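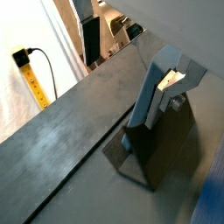
Two Hundred Ways to Put a Block in a Hole

How a small firm in Duvimbridge gathers the examples its arms learn from

At Ramero, a working day is measured in episodes. An episode begins when an operator presses a foot pedal, ends when the pedal is pressed again, and contains one attempt at one task. On the Saturday I visited, the target for the first cell was 200 episodes before the shift ended at six.

The firm rents the ground floor of a former printing shop. It sells placement routines to companies that pack small parts, and it no longer writes most of those routines by hand. An operator steers the arm through a task many times over, the motion and the camera streams are stored together, and a model called Tadar is trained to produce the same kind of motion from the same kind of view. Tadar gets no account of what a block is or why it should be seated square. It gets recordings, and its output is as good as they are.

The view from the wrist is the one the staff argue over. It travels with the hand, so the bench tilts and slides through it all day, and the gripper body fills a good part of the picture. A small cream-colored block held in a metal clamp on a blue upright may be sharp and well lit at one moment and hidden at the next. Early recordings from a fixed viewpoint alone gave a model that reached the right area and then stopped short by a few millimeters. Adding the wrist stream closed most of that gap. It also doubled the storage bill and brought a new fault. Tadar began to react to the wall and the cables behind the bench, and would hesitate when the background changed.

The cure was variation, applied on purpose. Every 17 episodes the pedal locks and the software asks for a change. The change may be the starting pose of the arm, the lighting level, or the position of the parts. Operators are not allowed to choose which. Left to themselves they put things back where they like them, and the recordings bunch together around one comfortable layout. A model trained on a bunched set scores well in the cell where it was made and poorly in any other.

Speed is controlled as well. An attempt that runs past 60 seconds is closed automatically and flagged. Flagged episodes are kept, but they go into a separate pool and are used mainly to train the part of the system that judges whether an attempt is going wrong. Nkrumah Abubakari, who runs the collection floor, told me that pool had been the more useful of the two since June. "People want to hand me clean work," he said. "I need the fumbles too, with a label on them."

Labels are the slow part. Each episode gets a task name, a result, and a short note on where contact was first made. A second person checks one in ten against the video. When the two disagree, the episode is pulled until they settle it, and the most common dispute is over what counts as finished. A block that rests in its cutout but stands a little proud of the surface was marked as a success by some operators and a failure by others for most of the spring. The rule now is that it must sit flush, and the older episodes are being relabeled.

Cutouts make a good test of all this. A round one forgives any rotation of the part. A star forgives very few, and the operator has to turn the wrist before going down, which puts a visible correction into the recording. Corrections of that sort are what the model is short of. A second cell, run on a customer's account, has a quota by shape for this reason: the star must appear as often as the circle, although it takes longer and operators dislike it.

The surroundings are kept plain. A gray bin with a matte finish gives few reflections and puts a clear edge between the part and the floor. It gets wiped at the start of a shift and not again, on the theory that a customer's bin will be no cleaner.
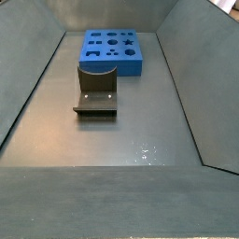

Quaye takes a harder line on the numbers, and thinks the quota by shape does not go far enough. Two hundred episodes from one operator, in that view, amount to one person's habits written down 200 times: the same approach from the same side, the same pause before contact. The better plan would be to split every set between at least four pairs of hands, even if the daily total drops.

Abubakari does not dispute the point. He has three trained operators and one in training. Sets are now tagged by operator, and before each training run the software checks that no single tag supplies more than half the data. On the Saturday shift the check failed once, at twenty past three. The operator on the first cell got up, the one from the second cell sat down, adjusted the chair, and pressed the pedal.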